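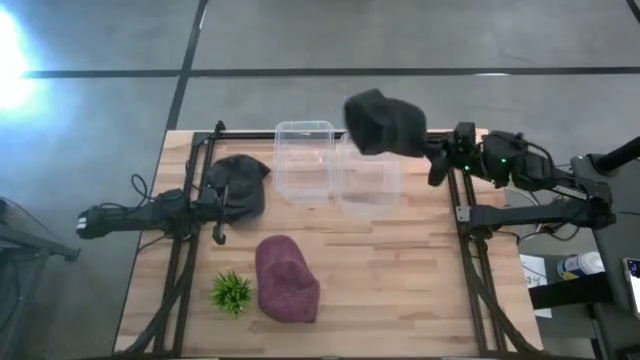 Hello Amra,

November's update from the Wodley bench, a bit later than I promised. The hat sorting is where most of our hours went and I'm really pleased with it!

We now have 330 demonstrations of the two arms putting beanies into the clear tubs, and 300 of them went into training (Todor threw out the rest, mostly ones where I dithered halfway through a lift). The big change is how we label them. Before, each demonstration got one sentence for the whole job. Now Vija splits it into short steps — reach, grip, lift, drop — and writes a line for each arm, even when one of them is just waiting its turn. It's slow work, but the arms hesitate far less over who goes first, and they've stopped both going for the same hat.

Dark knits are still the weak spot. Grey on top of black gets picked up as one lump, and fuzzy wool clings to the fingers after they open. Spyros wants to try a little shake before the release. I'd like 4 more evenings of recording first, with the hats crumpled in nastier ways and the odd bit of clutter left on the table.

Money is fine. We've spent less than planned on spares and I'd like to move what's left to labelling, if you're happy with that? Ljubica has the sums and will send them over to Prestley.

Spyros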